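3.2 Seating of the processor and handling of the retention bracket

The boards used in this part of the study came from the Nedmont refurbishing line, where desktop machines are stripped, sorted and rebuilt for resale. Earlier work on the same line (Section 2) dealt with memory modules and storage drives, both of which tolerate a fair amount of careless handling. The processor socket does not. A contact bent sideways by less than its own width can leave a memory channel dead, and the fault is often not found until the machine is on soak test.

Boards were drawn from three product families and inspected under a bench magnifier before any part was fitted. Each socket was graded on the Tovar scale, which runs from 1 (no visible wear) to 9 (contacts missing). Boards graded 4 or above were set aside and are not considered further. The remaining 60 boards were divided between two fitting orders. In the first, the processor is seated before the bracket screws are checked. In the second, the screws are checked first, with the socket open, and the processor is seated afterwards.

The first order is the one given in the Ondareo work instructions and is quicker on paper. Its weakness is that a loose bracket can shift when the load is applied, and the processor shifts with it. The second order removes that risk but leaves the contacts exposed for longer, with a tool close by. A slipped driver blade was the most common cause of socket damage in the Nedmont repair log, which covers 400 returned boards – more common than dropped processors and bent corners taken together.

Orientation was checked by eye against the mark on the processor and the marks on the board. Thermal compound was removed from the heat spreader beforehand with solvent and lint-free cloth, as residue on the edges makes the part hard to hold level. The processor was always held by two opposite edges. It was brought down over the socket and corrected for tilt before it touched the contacts, never after. Figure 3 gives a view of the socket area with the part still above it and a driver at one of the bracket screws. 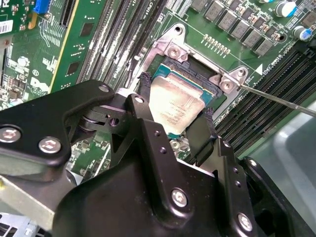

T. Skuvau

Figure 3. Desktop processor held over the socket, with a screwdriver shaft touching the right-hand screw of the retention bracket. The small white triangle on the board lies just to the right of the bracket.

Two points about the layout bear on the results. The power chokes and capacitors stand near the socket and limit the angles from which a driver can be brought in. A shallow approach tends to load one side of the screw head, and the blade is then more likely to ride out. The second point concerns tilt. A processor lowered with one edge leading meets the contacts unevenly, and pressing on the high side to level it drags the low side across the field. Where tilt was noticed late, the part was lifted clear and the approach repeated.

Bracket screws were brought to a light stop and then left alone. Boards on which a screw turned freely without tightening were recorded as thread failures and counted separately from contact damage – the two are combined in the Nedmont log, so the comparison in Section 4 uses the separated counts only.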